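Week 4: Drying rates in domestic textiles

Course coordinator: Rhodri Morris. Read before the February tutorial.

4.1 Moisture content

Moisture content on a dry basis is the mass of water held divided by the mass of the bone-dry fabric. Record it as a percentage. A cotton towel that weighs 228 g wet and 100 g dry has a moisture content of 128 per cent. Always state the basis. Wet-basis figures for the same towel are lower and the two are often confused in lab reports.

4.2 The constant-rate period

While the surface stays saturated, evaporation is controlled by the air outside the fabric. The rate depends on the vapour pressure difference between surface and air, the exposed area and the air speed. Fibre type has little effect at this stage. Folding or stacking a load reduces the exposed area and leaves the inner layers in nearly still, humid air.

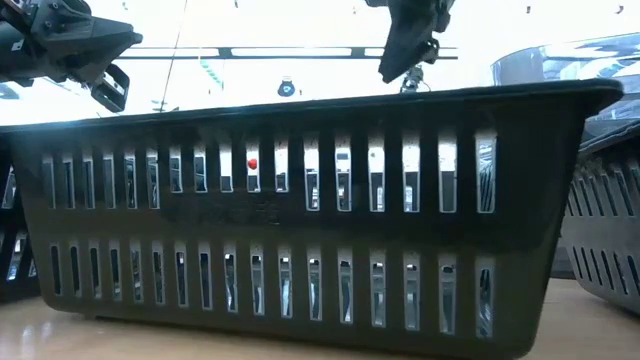 4.3 The falling-rate period

Below the critical moisture content, dry patches form and water must travel through the fibre to reach the surface. Thick seams and hems enter this period last. Colour and finish can be ignored for our purposes.

4.4 Worked problem

A load loses 2851 g of water at a constant rate of 100 g per hour. Drying time for this period is 2851 / 100 = 28.51 hours. Rounded up to the next full hour, the answer is 29. Show units on every line.

4.5 Before the tutorial

Read Greenwood and Parri, chapter 3, omitting the section on heated drums. Bring a calculator and your psychrometric chart. Late worksheets go to Rhun Gittins.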